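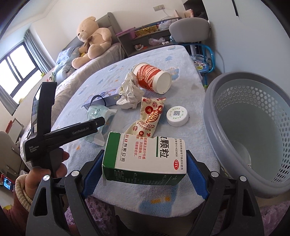 Cudeta Household Budget Records

Version date: December 21, 2024
Maintainer: Kerr

Summary
Anonymised spending records from 200 households enrolled in the Tusness savings program. Intended for modelling cheque and savings account behaviour.

Contents
records.csv: 1000 rows, one per household per pay period
categories.csv: 7 spending categories, including groceries, chemist and toiletries

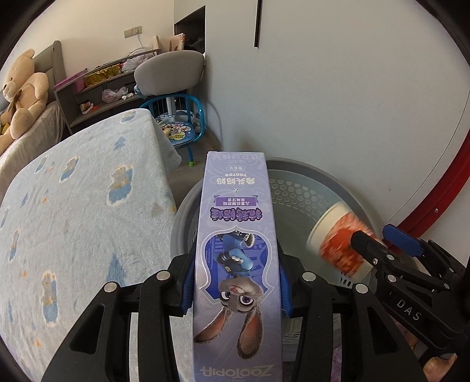
Fields
household_id: integer, reassigned at each release
category: key to categories.csv
amount: dollars, GST included
balance: closing balance, may be negative

Known issues
Amounts under $100 are not rounded. Rows entered before May use the old Sindimgate category codes and must be remapped before joining.

Licence
Non-commercial use only.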